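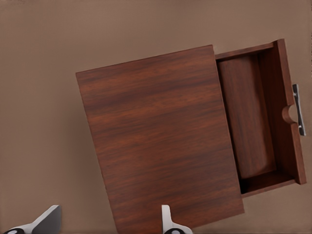
On Sunday, August 30, 2026, Ebony Pryor wrote:

> Has anyone got the drawer task running properly in Trikside
> since the July release? Mine loads fine, but as soon as the
> arm pulls on the handle the drawer either sticks shut or
> comes out in one great jump. I've copied the joint settings
> over from the old Joslow cell and I'm running out of things
> to poke at. Also, which camera view are you all using? I
> can't see both fingers and the inside of the drawer at once.

Hi Ebony, hi all,

Yes! Ours is running, and I'm very pleased with it, so forgive the long message. The picture at the top is a render from our cell, looking down from the wrist with the drawer part way out. You get both fingertips along the bottom, the bar handle over on the right and a good look into the drawer, so I think that answers your last question. We tilted the camera a little at a time until the handle stopped hiding behind the fingers.

Now the sticking. I'd bet a packet of biscuits it's the old Joslow numbers. They were written for a much heavier drawer, and Trikside now takes friction and damping separately, where the old setup lumped them together. If you carry the single figure across it gets used twice. I lost most of a week to that one!

What worked for us, in the order I'd do it again:

Set the joint friction to zero and leave only the damping. The drawer should glide, and it will feel far too loose. That's fine for now.

Check the travel limits with the arm parked. Push the drawer by script from closed to fully open and back, 10 times, and read the log. Ours was catching at the closed end where the collision shape of the front board overlapped the carcass by a hair. Trimming the shape (only the collision one, leave the one you see alone) cured it completely.

Bring the friction back up in small steps, with the arm doing the pulling this time. Stop when the drawer stays where the gripper leaves it.

Then look at the grip force. We'd had it at 200, in whatever units the Hoani driver thinks it is using, and that was the cause of the great jump. The fingers squeezed the bar so hard that the solver pushed back, and off went the drawer. We came down to 14 and it has been lovely and smooth ever since.

One more trap – whatever you put inside the drawer counts. We have a rounded wooden piece in there, and its weight changes how the whole thing pulls. Do all your tuning with the contents in place, otherwise you'll be doing it twice. Give round things a touch of rolling friction too, or they'll knock about at every stop and your contact log will be unreadable.

As for looking after it, we reset the cell fully every 3,000 runs. The drawer's rest position creeps over a long batch and a reset puts it back. I haven't found out why. If somebody on the Skivetti side knows, I would love to hear, as the creep is always in the same direction and that smells like a rounding problem to me.

Happy to send my settings file, Ebony, just shout. It's a bit of a mess and half the comments are notes to myself about the collision shapes, but the numbers in it are the ones we run. Could you post your contact log from one of the bad pulls as well? If there's a spike before the handle has moved at all, look at the grip first and leave the joint alone until that's sorted.

Next on our list is getting the arm to close the drawer with the back of one finger, which is turning out to be great fun and not at all reliable yet.

Cheers from the Hoani end of the corridor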